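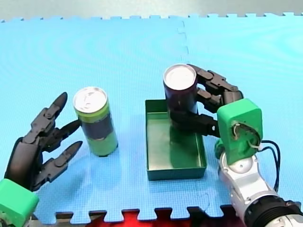
13th January

Can clearing, second week. Present: me, Hưng Lã in the morning, Surachet Rattanakul from lunch on.

The question from Jarlath Conneely at Bristach hasn't changed since before the holidays. They have a break area next to the packing line, people leave drink cans on the tables, and somebody gets pulled off the line at shift change to gather them up. He wants to know if a two-handed machine could do it. I told him I would give him a yes or a no with numbers behind it, so the job here is kept dull on purpose. Cans standing up, a tray, put the cans in the tray and leave them standing.

Setup unchanged from last entry except for the tray, which is now the shallow one. The low walls are easier on the fingers going in. With the deeper tray we kept catching the outside of a knuckle on the rim and the arm would stop on a force limit. I would not give Bristach a deep bin for the same reason, or else we drop cans in from above, and then they don't stand.

Slim cans only today. They are harder than the standard ones because they tip so easily, and a light touch from one finger before the others have closed is enough to do it. Hưng changed the closing order last night so that the thumb side and the far finger arrive together and the middle one comes in last. This looks better to me, though we also slowed the approach, so I can't say which of the two did it. Need to run them separately. Closing time for a grasp is now 800 ms. Slow to watch, fine for the purpose.

Morning block: 22 attempts, 13 cans placed and left standing. Of the failures, most were tips on approach. There were a couple where the can went into the tray all right and fell when the hand opened. The fingers don't let go evenly — the upper one drags. Hưng thinks it is cable friction in the wrist housing and he may be right. He had the same trouble on the Pirken hand two years ago and ended up rerouting everything.

Both hands going at once is still worse than one after the other. The planner holds one hand open and waiting beside its can while the other finishes in the tray, and the wait is longer than it should be. Surachet wants to let the second hand close during the wait. I said no for now. If the mat moves a little under the first hand, the second can is no longer where we think it is.

Friction. Fingers slip on the printed part when the can has to be turned, so we tried duct tape around the middle of the body. It gives the pads something to hold.

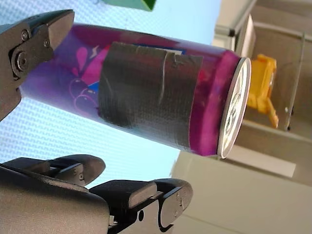
Turning went better with tape than without, but I don't want to lean on it. Cans in a real break room don't come with tape on, and covering the label also changes what the vision side has to work with. Chalerm Kaewsai has been asking for softer pads since March and I think we should just order them. Grakum sells a sheet we can cut to shape. Glue trial first on a spare finger.

Lying-down cans: did a few after lunch, not counted. Pick up from the side, lift, rotate the wrist, set upright. The lift is reliable. The rotation is where it goes wrong, and when it goes wrong the can rolls off the mat and one of us gets up to fetch it. A person does this without looking. For Jarlath I would say we can't do it yet.

So where we are, for chores in general. Standing cans on a clear surface, one hand at a time, with a person nearby: close. A table as people leave it, with cans lying down, wrappers and half-full cups: no. Half-full cans we haven't tried at all and I want to see the wrist wiring covered before anyone does.

Uthai Nakpan called in the afternoon about the Pētersons trial (folding shop rags). Their machine folds well if the rag is laid out flat for it, and laying it out takes a person longer than folding it would. Same sort of result as ours. I said we would swap notes once both sets are done.

To do
Run the new closing order at the old approach speed, then the old order at the new speed. Same can positions for both.
Hưng: open the wrist housing, check the cable run to the upper finger.
Surachet: log the wait time per hand so we have it on paper.
Me: pad sheet order, and tape the mat down at the corners.
Write to Jarlath and ask how many of their cans are left with something in them.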